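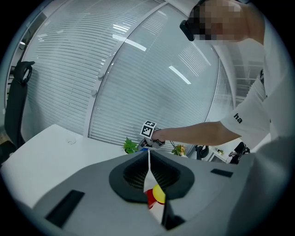 Shared Desks and Meeting Rooms – Frequently Asked Questions

Trarndale Work Rooms, Level 2

How do I book a desk?
Use the booking page or ring the front counter. Desks are booked by the half day or the full day. Morning bookings run until 1 pm and afternoon bookings start then. If you want the same desk every week, ask for a standing booking.

Can I choose which desk I get?
Yes. The booking page shows the floor plan and you can pick any desk that is marked free. The white desks beside the glass partition go first, so book those early in the week.

What comes with a desk?
A power point, a lamp on request, and an office chair with armrests. Monitors are kept in the store cupboard and can be added to a booking at no charge. Bring your own keyboard and mouse.

My chair is too low. How do I adjust it?
The lever under the right side of the seat raises and lowers it. Sit on the chair and lift the lever to go down, or take your weight off and lift it to go up. The knob at the front sets how firmly the backrest pushes. Please don't swap chairs between desks. If yours won't hold its height, tell the counter and we will change it over.

Can I close the blinds?
Yes, if everyone on your side of the glass is happy with it. The horizontal blinds on the partitions tilt with the wand and lift with the cord. Tilt them first, then lift. Pulling the cord while the slats are shut bends them, and a replacement blind costs us $140. We leave them down overnight.

Are the meeting rooms soundproof?
No. The glass takes the edge off normal conversation but a loud call will carry. For anything private, book the Haugen room at the end of the hall – it has solid walls and a door seal.

Who looks after the plants?
We do. The small pots on the desks are watered on Saturday before opening. Please don't top them up, and don't tip cold tea or coffee into them. You can move a pot to the back edge of the desk if it is in your way, but leave it on the same desk.

Can I bring my own plant?
Yes, as long as it sits in a saucer and the pot is no wider than a dinner plate. Take it home if you will be away for more than two weeks.

Can I leave my things on the desk overnight?
Only if you have a standing booking. All other desks need to be cleared by closing time, including chargers and cables. Anything left behind goes into the lost property tub at the counter and is kept for a month.

Is there storage?
There are 43 lockers in the hallway. They are free for the day and $2 a night after that. Larger boxes can go in the store cupboard if you label them with your name and booking number.

How do I clean the desk?
Spray and cloths are on the shelf by the sink. Spray the cloth and wipe the desk with that. Use the dry cloth on the glass. Please don't use the scourers on either, as they leave marks that don't come out.

Can I use the space for equipment or project work?
Yes, if it fits on your desk and doesn't make much noise or dust. Soldering, spray glue and paint are for the Jokau workshop downstairs, which is booked separately. Keep leads off the walkway.

Can I have visitors?
One visitor per desk booking, for up to an hour. Sign them in at the counter. For longer visits or bigger groups, book a meeting room.

Do you take a deposit?
Not for desks. Meeting rooms booked for a full weekend need a $200 deposit, returned once the room has been checked.

Where do I park?
Street parking is free after 6 pm. During the day, use the Medasard car park across the road and ask at the counter for the discount ticket before you go back to your car.

How do I cancel?
Cancel through the booking page by 5 pm the day before for a full refund. After that we can move your booking to another day but can't refund it.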